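Getley's bag rule starts this week, and I have opinions

2022-01-26

Well, it finally happened! After a whole lot of back and forth (I sat through two of those meetings and my back still hurts), the town of Getley is done with free plastic bags at the checkout. Stores can still sell you a paper one for 20 cents, and the small places on Ronimari Street get until November to use up whatever they have in the back room.

I went down to Kudow Market first thing to see how it was going, and it was mostly people patting their pockets and saying "oh no" and then walking out with their arms full of onions. I did it too. I write about this stuff and I left my tote on the kitchen chair.

The petition that got the whole thing rolling had 1,898 names on it, which is a lot for a town our size, and you'd think everybody signed it until you stand in line and hear the grumbling. My own drawer at home is stuffed with the crumpled white kind, and I'm not throwing those out, they line my bathroom trash can just fine.
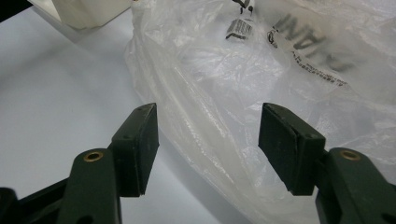

Jayson Belmonte wrote in to say he's all for it but wishes the town had handed out a free tote to every household, the way they did over in Grønli. Fair point, Jayson! I asked at town hall and was told there are 320 totes coming, first come, first served, at the front desk. So no, that won't cover every household, and yes, I plan to be early.

Behrouz Mazandarani runs the deli counter at Kudow and has worked there 33 years, and he told me he remembers when it was all paper anyway and people complained about that too (the bottoms fell out in the rain). Meat and fish can still go in a thin bag, by the way, and so can loose produce. Takeout trays are not part of the new rule either. The town says it may look at those next, and I can already hear the meeting getting longer. 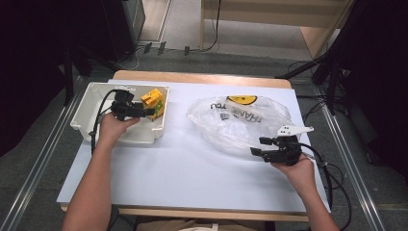 White plastic trays are still a common sight.

If you have a stack of clean bags you don't want, Kudow has a drop-off bin just inside the door, next to the carts. Town hall closes at four, so get your tote before then.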